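Cotton T-shirts coming out stiff and covered in fluff

flandness
Posted December 27, 2020

We moved into a rental a couple of months back and it came with a Fulluvetti front loader. Since then all my cotton T-shirts dry hard as cardboard and the blue and grey ones pick up white fluff. I wash at 39 degrees (odd number, but that is what the dial says) with a full cap of powder, then hang everything on the rack in the hallway. The towels go in the same load. It didn't happen at our old place with the same powder.
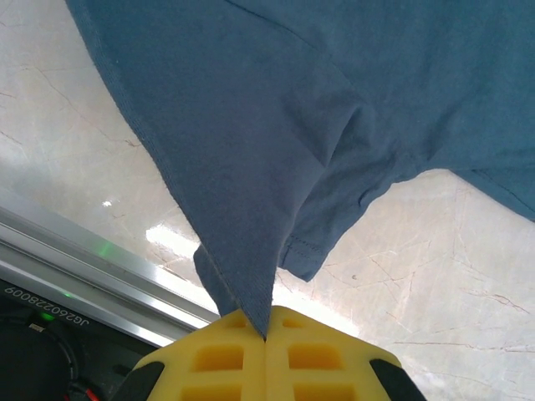
One of the T-shirts, slate blue cotton.

Is it the machine, the water or me? I don't want to spend 90 dollars on a service call in January if it's something simple.

Grodent

Too much powder, most likely. Front loaders use a lot less water than the old top loaders, so a full cap never rinses out and it dries in the fibres. Drop to 2 tablespoons and run an extra rinse. Half a cup of white vinegar in the softener drawer for the first few washes will help shift what's already in there.

Wash the towels on their own. Towels are where your fluff is coming from, especially newer ones. 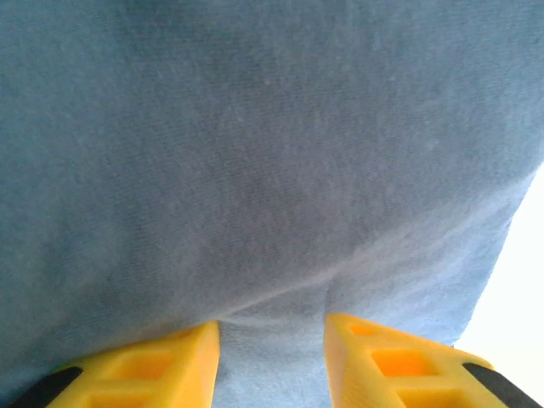
Also check the filter at the bottom front of the machine - there's usually a small flap you can open with a coin. Put a tray under it first. If the last tenants never cleaned it, the pump drains slowly and the lint goes back over the clothes. Mine took nearly 50 minutes to clear out the first time and smelled awful. I do it every couple of months now.

For the stiffness, give each shirt a hard shake before you hang it, and another when it's half dry. A hallway with no breeze makes it worse.

dewulf

turn them inside out. and buy liquid, powder is rubbish in cold weather

flandness

Thanks both. Found the flap, will do the filter tonight and try the towels separately.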